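Handgreifer im Vergleich, Teil 2. Es geht um die Backen, die Elektronik kam im letzten Thread. Getestet wird an Verpackungen, also an dem, was in den meisten Datensätzen schlecht abschneidet: Folie, wenig Eigensteifigkeit, Inhalt verrutscht.

1/ Kandidat A: Parallelbacken mit blauen Gummipads. Kandidat B: gleiche Bauart, glatte Pads von Kurup, etwas härter. Kamera bei beiden identisch montiert, damit sich nur eine Variable ändert. Öffnungsweite auf 70 mm begrenzt.

2/ Protokoll: anfahren, schließen, anheben, zwei Sekunden halten, absetzen. Wertung nur bei sichtbarem Schlupf oder Verlust. Leichtes Verdrehen um die Greifachse wird notiert, zählt aber nicht als Fehler.

3/ Insgesamt 657 Griffe ausgewertet. Troels Bundgaard hat die Grenzfälle unabhängig von mir gelabelt. Wo wir uneinig waren, ist der Griff rausgeflogen. Ja, das schönt die Quote bei beiden Kandidaten.

4/ Schwierigster Fall bleibt der gefüllte Klarsichtbeutel. Der Inhalt weicht zwischen den Backen aus, die Folie bleibt stehen, und die Kraft landet im Leeren. Tief greifen hilft, kostet aber Sicht auf das Etikett.
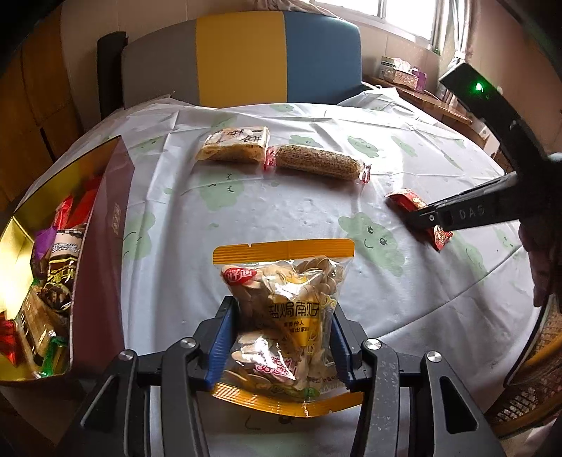

Beutel 盐焗南瓜子 zwischen den blauen Pads, rechts der zweite Greifer über dem roten Päckchen.

5/ Weiche Pads gewinnen bei Beuteln klar. Sie legen sich an die Falten an, die harten überbrücken sie nur. Bei flachen Päckchen kehrt sich das um: Das weiche Pad rollt an der Kante ein, bevor die Spitze darunter ist.

6/ Flach liegende Teile auf einer Tischdecke sind ein eigenes Problem. Die Decke wird mitgegriffen, wenn man zu steil kommt. Schräg anfahren, eine Backe als Anschlag, die andere zieht nach - damit ging es mit beiden Padsorten.

7/ Zur Frage von Auður Overgaard nach dem Verschleiß: nach 2000 Schließzyklen am Prüfstand keine Risse bei den weichen Pads, aber Glanzstellen an den Spitzen. Reibwert danach nicht neu gemessen, steht auf der Liste.

8/ Bekannte Schwäche im Aufbau: Transparente Folie spiegelt bei Gegenlicht so stark, dass die Kontaktkante im Kamerabild verschwindet. Polfilter von Akau probiert. Reflexe schwächer, Belichtungszeit länger, mehr Bewegungsunschärfe. Wieder ausgebaut.

9/ Vorläufige Wahl: weiche Pads, Spitzen auf den letzten Millimetern hart. Die Mischvariante druckt Pletholm gerade. Messwerte und Rohlabels kommen ins Repo, sobald die Dateinamen einheitlich sind.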